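Folding Soft Clothes in a Small Bedroom – Project Report

Liviu Pop, Skatcombe, second year group
Thursday, September 27, 2018

1. Why we chose this topic

In our household management course every group had to study one small task at home. My group chose the folding of thick, soft clothes. A shirt is easy, and there are many guides for it. A plush garment is more difficult, as it does not keep a sharp line and it opens again when you let it go.

2. The place of work

At the start we worked on a desk, but it was 60 cm deep and the sleeves always fell over the side. After two trials we moved to the bed. A large bed gives enough space to lay the garment completely flat before the first fold, and I think this step is the most important one.
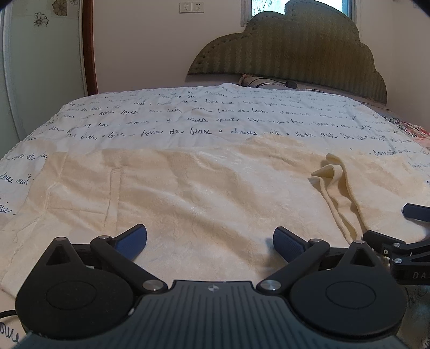 3. Method

We compared two ways of folding. In the first way, the sides go to the middle and then the bottom goes up. In the second way, the garment is folded in half along its length and then rolled. Each way was repeated 15 times. After each fold we waited four minutes and looked if the shape was still good.

4. Results

The flat fold was better for the shelf. The roll took less space in a drawer, but it became loose more often. With both ways, it helped to press the air out slowly with the whole hand – not only with the fingers.

5. What I would change

I would like to repeat the work with a firmer mattress. Ours was soft and the folds sank a little in the middle.

Shares: 4
Comments: 2

Related reports
Vikirley: Storing Winter Blankets
Kravets: Shelf or Drawer?
Plimo: Labels for a Shared Wardrobe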